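Onov is a method for teaching robots to handle objects from recordings made with a hand-held gripper. It was developed at the Lamrani laboratory under Adel Naciri. An operator carries the tool by hand, and its camera records the fingers and the work surface together.
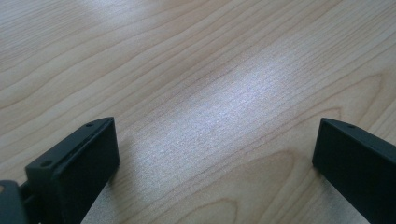 Each recording session begins with the jaws open over a bare table — a step known as the blank pass. The learning software uses these recordings to separate the fixed outline of the fingers from changes in light and surface pattern. In the first published trial, 35 blank passes were collected on 2 tables. Glare on finished wood remained the main source of error in estimating the height of the fingertips. 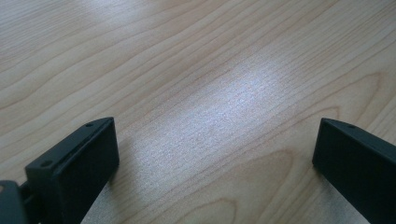 Taha Alaoui has argued that the blank pass adds little once a model has seen enough surfaces, and that the time would be better spent on grasping. Later versions of Onov keep the step but limit it to five seconds.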